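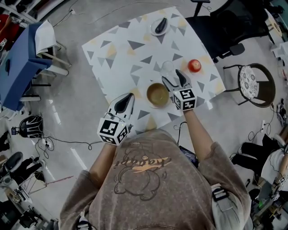 Figure 3. Demonstrating the table task with two hand-held grippers. The right gripper is open around the glass cup.

3.2 Collecting the demonstrations

I started out on the Pärn remote-control rig, and I'll admit I was fond of it, but it was slow going. Siiri Dzene and I spent most of April on it and came away with 53 episodes we'd want to train on. So we switched to hand-held grippers (Figure 3), one per hand, each with a cube of fiducial markers at its base, and things got a lot more fun! You just lean over the table and do the task - no arm to wait for, no joystick to fight with.

With the new setup we kept 388 episodes, and threw out another 19 where the tracker lost one of the cubes for more than a second. Most of those were my fault (I like to turn my wrists inward when I reach across, and the markers end up facing the wrong way). Jurgita Rimkutė hardly lost any, so we used her recordings to set the tracking thresholds.

The objects stay ordinary on purpose. A clear cup is hard for our depth estimates, an apple rolls if you nudge it, and a bowl of liquid makes everybody slow down - you can see it in the speed curves in Section 4. Between episodes we moved things around by hand and didn't follow a grid, which Lawal Nwachukwu argued against and may still be right about. Episodes were then trimmed, resampled and split, with 90 percent going to training and the rest held back for the tests in Section 5.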